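Metal bin on a wood tabletop – liner, feet, or just leave it alone?

Workroom & Storage board

larkspur_attic
Posted 07/06/2014
Hello all, I've been reading here for ages and finally have a question of my own, so please forgive me if it wanders. I do most of my sorting at a big table in the back room (mixed hardware, mostly, that I buy by the bucket at estate sales and then pick through in the evenings with the radio on). For years I used those soft plastic dish tubs from the grocery store and I've now cracked the third one. My brother-in-law gave me an open metal bin from a shop that was closing, and I love the thing. It's deep enough that nothing hops out, and I can run a magnet along the sides.

The trouble is the table. The top is plain pine that my dad planed and oiled, and it dents if you look at it sideways. The bin full of bolts is heavy, and I do drag it toward me without thinking. I already have one long scratch and a gray smudge that won't come off with soap. My husband says put a towel under it and quit fussing. I tried the towel and the whole bin swims around like a boat. So what do you all put under a metal bin?

tubfan
Re: Metal bin on a wood tabletop
Go back to plastic. I know you said you've cracked three, but those were dish tubs, and a dish tub is made for dishes. Get a proper tote with thick walls and a rolled lip. I've had two Sevo totes for years and hauled everything from door hinges to wet gravel in them, and they have never marked a table. A metal bin on a wood top is asking for trouble and it's LOUD. I couldn't sort bolts into metal in my house after supper, the dog would leave home.

Mrs_Dovetail
Re: Metal bin on a wood tabletop
Well now, I have to disagree with tubfan, though I'm fond of him. Plastic gets a fuzz on the inside after a while from all the sharp edges, and the grit settles into it, and you never get it clean again. Metal wipes out with a rag in two seconds.

On the smudge – if it's gray and it came from the bottom of the bin, try a soft white eraser before you do anything drastic. A plain school eraser, going with the grain. I got a whole crescent of that stuff off my kitchen table last October. If there's still a shadow, a tiny bit of mineral spirits on a cotton rag, let it air out, and then re-oil the spot. Don't sand it unless you're ready to sand all of it, and with your dad having made it I wouldn't want you to.

For underneath I use rubber shelf liner, the waffly kind. Cut it an inch smaller than the bin so it doesn't show.

h_pruitt
Re: Metal bin on a wood tabletop
Careful with the waffle liner on oiled pine! I left a piece under a lamp for one summer and it stuck itself to the finish and left its little checkered pattern behind. It's still there. I look at it every morning while I drink my coffee. Cork is what you want, the sheet kind that comes on a roll. It grips well enough and it doesn't do anything chemical to the wood.

Mrs_Dovetail
Re: Metal bin on a wood tabletop
That's fair, and I should have said mine gets lifted and wiped under pretty often. Mine is also varnished, now I think of it, and that may be the whole difference.

quietbench
Re: Metal bin on a wood tabletop
I've gone back and forth on this more than a grown person should. At our place we've had metal bins on wood tops for a good while now, so I'll tell you where we ended up, and you can take whatever's useful and leave the rest.

First thing I'd say is pick the spot and keep the bin there. Nearly all the scratches I've ever made came from scooting, and hardly any from the weight. Once I decided the bin had an address and I was the one who had to move around it, the table quit getting worse. It took me a couple of weeks to break the habit, and I still catch my hand reaching for the rim now and then.

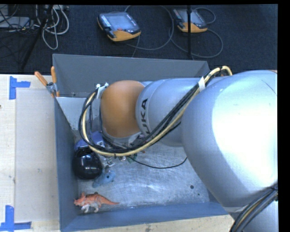

Choosing a bin comes down to the bottom edge for me, much more than the size or how thick the sides are. Run your thumb along it before you bring it home, all four sides and the corners, and if anything catches your skin it'll catch your table too. A few strokes with a fine file takes care of most of it. The other thing I'd think about is color, and people laugh at me for this one. We have a gray-blue bin on a pale wood top, and I find that an easy pair to live with, as the edge of the bin is plain to see against the table and you don't bump it. What I'd do over is the floor. Dark navy carpet is kind to your feet and it does hush a room, but drop a black screw on it and you may as well say goodbye. With cables lying on it as well, I've spent many an evening on my knees with a flashlight, patting around like I'd lost a contact lens.

Second thing, and then I'll hush. Cork, yes, I'm with h_pruitt. But go thin. The thick stuff gives a little when you press down on one side of the bin and then it rocks, and the rocking will drive you out of your mind.

larkspur_attic
Re: Metal bin on a wood tabletop
Oh, this is all so helpful, thank you! The eraser worked on most of the smudge, Mrs_Dovetail, and I did a little dance. There's a faint patch left but I think I can live with it. I hadn't even thought to feel the bottom edge. I just went and did it and there's a burr on one corner you could open a letter with, and it lines up exactly with my scratch.

quietbench, I laughed out loud about the navy carpet. We have brown, and I lose every brass washer I ever drop. Do you put anything down on the floor?

quietbench
Re: Metal bin on a wood tabletop
An old white bedsheet when I'm doing the really small stuff. Gather up the corners at the end and pour it back in. It looks silly and it works fine.

tubfan
Re: Metal bin on a wood tabletop
I'll say it again, a bin with a burr that can open a letter isn't a good bin, and you'd never have that with plastic. But I can see I'm outnumbered. The noise, though. Not one of you has said a word about the noise!

XLuo_repairs
Re: Metal bin on a wood tabletop
I'll speak to the noise. I run a small repair corner, and people bring in boxes of mixed parts and want to know what's in there, so I pour things into metal all day long. The first handful is the loud one. After the bottom is covered it's parts landing on parts, and that's a much softer sound. If it bothers you, lay a piece of felt in the bottom – craft store felt is fine. Cut it a bit big and let it curl up the sides.

I wouldn't glue it. I glued one once and regretted it the first time somebody handed me a box with oil in it.

For larkspur's table, I like a second board under the bin better than cork. A square of thin scrap plywood with the bin on top, and you can slide the board and the bin together if you put felt dots under the board. Then you get to keep your scooting.

– Xiaoyan Luo

h_pruitt
Re: Metal bin on a wood tabletop
Felt dots pick up grit, though, and then you've made yourself a very slow sander. I've seen it happen with dining chairs. If you go with the board you have to turn it over and brush those dots off every so often, and I know myself, I wouldn't.

XLuo_repairs
Re: Metal bin on a wood tabletop
Yes, you do have to brush them. I use an old toothbrush when I sweep up at night. I suppose it's a matter of which chore you mind least.

garage_gran
Re: Metal bin on a wood tabletop
Has anybody tried the Prolton bins with the rubber edge along the bottom? My neighbor swears by hers but they wanted $45 for the middle size, and that's a lot for a box with no lid. I've been using a roasting pan, which I admit is on the shallow side. Half of what I sort ends up in my lap.

Mrs_Dovetail
Re: Metal bin on a wood tabletop
I had one! The rubber was nice while it lasted but it came away at the corners after a year or so and I ended up pulling it off. The bin itself is still going strong, it's full of clothespins. For that money I'd look at restaurant supply places. I paid $22 for a deep steel pan, and it'll outlive me.

And garage_gran, a roasting pan is a perfectly respectable thing to sort in. Put a folded towel in your lap.

larkspur_attic
Re: Metal bin on a wood tabletop
Update, for anyone following along. I filed the corner (it took maybe five minutes, and I did it outside on the step because I can't stand that sound), wiped the whole bottom down with a damp rag until the rag came up clean, and cut a piece of thin cork to go under it. I also put felt in the bottom, and tubfan, I thought of you while I did it. It's so much quieter! My husband came in to ask if I'd stopped for the night.

The scratch I'm leaving. I rubbed some oil into it and it darkened up, and I've decided it belongs to the table now. There's a ring in the far corner from one of my dad's coffee cans, so it has company.

I may try Xiaoyan's board idea for the heavy bolts. Those I really can't lift, even half full.

tubfan
Re: Metal bin on a wood tabletop
Glad it's quieter. Still say plastic. What did you pay for the cork, and is it the kind with sticky on the back? I've got a toolbox that could use some.

larkspur_attic
Re: Metal bin on a wood tabletop
No sticky, just plain, from the end of a roll at Shen Hardware on the shelf by the paint. I have a good bit left over if you want me to mail you a piece. Send me a message with how big your toolbox is.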